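Longo kitchen kit: hire terms, set-up and first impressions

1/19/22

Members have been asking when we would get to the Longo kitchen kit, which Tretavano has been offering on hire since last May. We borrowed one through the Rellemton office and ran it for 15 working days. These notes are for anyone weighing up whether to put their name down.

The kit is sold as a service. You pay a monthly fee and Tretavano keeps ownership of the hardware, sends an engineer for the set-up and replaces parts that wear out. The list price for a single-site hire is £3055 a month on a minimum term of 6 months. Training for two operators is included. Extra operators pay for their own places, and the course takes a full day.

What you get is a two-armed robot, a charging base, a tablet for starting and stopping tasks, and access to the task library. The library is the part that most buyers should look at first. It held 81 tasks when we signed in, but a good number of those are small variations on the same job. Picking up a cup by the handle and picking up a cup by the body are listed separately, and so are left-arm and right-arm versions of each. We would have liked a plainer list.

Set-up went well. The engineer, Qusai Tarawneh, arrived with the crates in the morning and had the arms moving before lunch. Most of the afternoon went on teaching the robot where things were: the sink, the rack, the edge of the worktop, and how high each one stood. He was patient with our questions and left a direct number, which we used twice in the first week. Both calls were answered the same day.

Sink work is what the kit is mainly advertised for, so we spent the largest share of our time there.
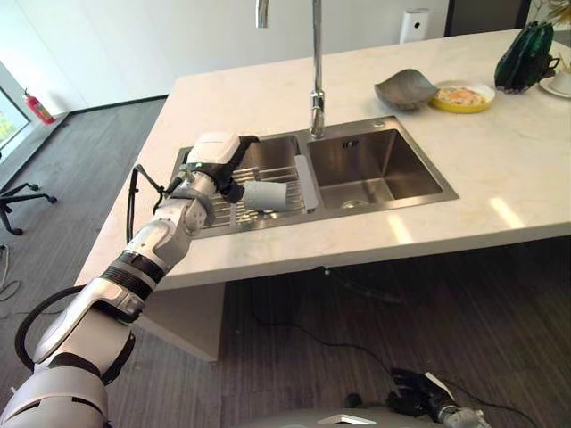 The arms are slow. A person clearing the same few items would finish well ahead, and Tretavano does not pretend otherwise. Their case is that the robot can be left to get on with it while staff do something else. In our trial that was partly true. Cups and plain round items gave little trouble. Thin plates laid flat were harder, and we often had to stand them up first. Cutlery is not supported in this release.

Grip strength is set on the tablet by item type, from light to firm. The default was a little firm for our liking and we turned it down on the second day. If you have older crockery, do this before you start. There is also a setting for how far above a surface the arm should wait before letting go. A smaller gap is gentler on the item but adds time to each move.

Reflections caused some hesitation. On bright mornings the robot would sometimes stop over polished metal and wait for the operator to confirm the position. Pulling a blind down helped. The manual mentions this on a back page, and it ought to be nearer the front.

Noise was lower than expected, a steady hum with a click when the fingers close. You can hold a conversation next to it. Cables need some thought, especially if people are walking through, and we would ask the engineer about routing them before the robot is put in position.

Support is by telephone and email during office hours. Evening cover costs extra, and the price was not on the sheet we were given — ask for it in writing. Software updates came through once during the trial and took most of an hour, with the robot out of use for that time.

Our view is that the Longo kit suits a teaching kitchen or a test site with staff who want to learn how these machines behave. A busy café should wait for cutlery support and a quicker release. The Edirden branch has asked for a longer hire and will report on running costs when it ends.

Members who want a demonstration can book through the Rellemton office. Bring a few of your own cups and plates, as the demonstration set is all one size.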